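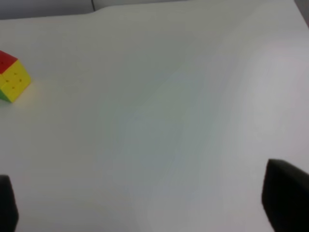

Matte white tabletop

Boltik 504 Door Brace
Sold by Gunawan Lock & Safe, Vorkemcombe

Item no. 504
Color: gray, or a slightly different gray
Availability: in stock
Returns: yes, see below

Most burglars come in through a door. They tend to choose the one that gives them the least trouble, and in a surprising number of homes that door is held shut by short screws, a strip of softwood and the owner's general faith in people. The Boltik 504 is a steel brace that goes between an inward-opening door and the floor. Somebody can still kick the door. They will just be kicking it for longer, and making more noise, and most people in that line of work have an allergy to noise.

It doesn't connect to your phone. It won't send you a message at 2 in the morning because a moth went past. There is no app, no subscription and no battery, and if the company behind it goes under tomorrow you will still own a steel bar.

How it works

The padded fork goes under the door knob or lever. The foot goes on the floor. You pull the pin, slide the inner tube until the brace is snug, and put the pin back in at the nearest of the 13 holes. A push on the door from outside drives the foot harder into the floor. When you want to leave the house, kick the foot gently toward yourself and the brace comes away. Stand it in the corner, where it will look like part of a vacuum cleaner.

What's in the box

Boltik 504 brace, in two sections
Locking pin on a cord (the cord is there because of the previous model, which had a pin and no cord)
Rubber foot for hard floors, fitted
Spiked foot for carpet, wrapped in cardboard, please leave it wrapped until you need it
Hex key
Instruction sheet, one side in English and the other side blank

Will it fit my door?

Measure from the floor to the underside of the knob. If it comes to over 35 inches, you have either a tall door or an optimistic builder, and you will need the extension tube, sold separately. Everything lower than that is fine down to about the height of a normal kitchen cabinet handle, at which point we would like to hear about your door.

The door has to open inward, toward you. If it opens outward the brace will do nothing at all except give you somewhere to hang a coat. For outward-opening doors look at the Valex hinge bolts on the next page. They are dull to install and very good.

Sliding patio doors are a separate matter. People do lay the brace flat in the track and tell us it works. We can't recommend it, as the fork was never made for that, and a cut length of broom handle does the same job for nothing.

Floors

Sealed wood, tile, vinyl and concrete all suit the rubber foot. Wipe the floor first. Dust is the main reason a brace slips, followed by dog hair, followed by wax. If you polish your hallway to a high shine you have made your home beautiful and slightly easier to break into, and you will want to clean a patch behind the door with dish soap.

Loose rugs have to go. A brace standing on a rug is a sled.

Use the spiked foot on carpet only. One customer used it on a cork floor and wrote us a long letter.

Please read this part

Do not leave the brace on a door you might need in a fire without practicing taking it off in the dark. Everybody in the house should be able to do it, including the teenager who is never listening. If someone in your home can't manage it, buy something else, and we'll help you choose.

The brace only works when somebody is inside to put it there. It will do nothing for you while you're at the beach. For an empty house you want a proper deadbolt, a reinforced strike plate with screws long enough to reach the framing, and a neighbor who is a bit nosy. We sell the first two.

It also won't help with a window left open next to the door. We mention this because of a visit we made in February, on a very nice street, to a house with three locks on the front door and the kitchen window propped up with a spatula.

If you've already been broken into

Sorry to hear it. Call the police before you tidy up, get your report number, and take your own pictures of the damage for the insurance people. Then call us. We can usually board or re-hang a door anywhere in Vorkemcombe the same day, and we don't try to sell a person an entire alarm system while they are standing in broken glass. That sort of thing can wait for a week when you've slept.

Questions we get at the counter

Can I take it traveling?
Yes. It comes apart and goes in a suitcase, where it adds weight and may lead to a conversation at the airport. Put it in checked baggage.

Does it scratch the door?
The fork is padded. The pad wears out in time, and we keep spares in a jar by the register.

Is it better than a chain?
A door chain is good for talking to somebody delivering a parcel. Past that, yes.

Can I paint it?
Go ahead, but keep paint out of the holes and off the rubber.

Will it stop the police?
We get this one more than you would think. It will slow them down and put them in a worse mood.

Care

Wash the rubber foot with warm water when it gets shiny. A drop of light oil on the inner tube once in a while keeps it sliding. If the tube is bent, throw the brace out and buy another, even if it was bent by something embarrassing like a piano. Bent tube is weak tube.

Returns

Bring it back clean, with the pin, and we'll refund you. If it was bent by someone trying to get in, bring it back anyway with your report number and we'll swap it for a new one at no charge. We have a small row of these on the wall behind the register - ask to see them.

Goes with

Boltik extension tube
Boltik spare pads
Valex hinge bolts
Valex strike plate, long screws included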